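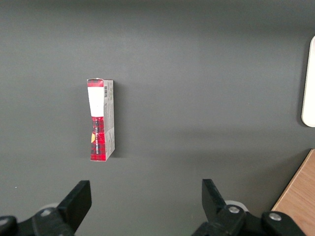
How far should a two-finger gripper open before it drives in on a small box?

As far as it will go, with the arm stopped short of the box. Once it's lined up, close to the width of the box plus a little on each side, and only then move in.

I worked this out on the arm Tatu Makokha and I put together at the Covwood shared workshop. The steps assume your wrist camera is already running.

1. Park the arm so both fingertips show at the bottom of the camera view. If you can see only one, loosen the camera bracket and turn it.

2. Stand a light carton on the table, beyond the fingertips. Ours has red plaid on the front and a barcode on the side panel, so it's easy to tell which way it has been turned.

3. Look at where the carton sits in the gap. If it's left of center, as ours was, rotate the base joint in small steps until it's in the middle. Don't correct with the wrist – that tilts the fingers and one will touch early.

4. Close the fingers to 20 mm wider than the carton.

5. Drive forward at 30 percent speed. Stop when the flat part of both fingers is beside the carton.

6. Close in steps of 2 mm until the carton stops sliding when you nudge it. Write down that position.

Check the bolts at the base of each finger before you start. One of ours had backed out and the fingers closed unevenly for a whole evening.

Old cartons with soft edges need a lighter grip. Kiri Tamihana's notes on setting a current limit are in the workshop binder under October.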